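# How Do You Test a Robot's Fingers?

A gripper is the part of a robot that holds things. Some grippers pick up boxes. Others are small enough to hold thread.

At the Lisden workshop, Mingxuan Hao compares 2 grippers for sewing stitches. One has smooth jaws. The other has tiny teeth.

## The test

1. Each gripper picks up a thread 116 times. Mingxuan writes down every drop.
2. Next comes winding. The thread goes around the jaws in a loop, the first part of a knot. The jaw on the left has a row of small teeth along its inside edge. The curved needle is for pulling thread through skin, or through a practice pad.

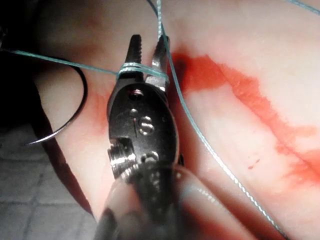 3. Last, the gripper pulls the thread tight. If the thread slips, that try doesn't count.

## Words to know

**Jaws:** the two parts that open and close.

**Suture:** thread used for stitches.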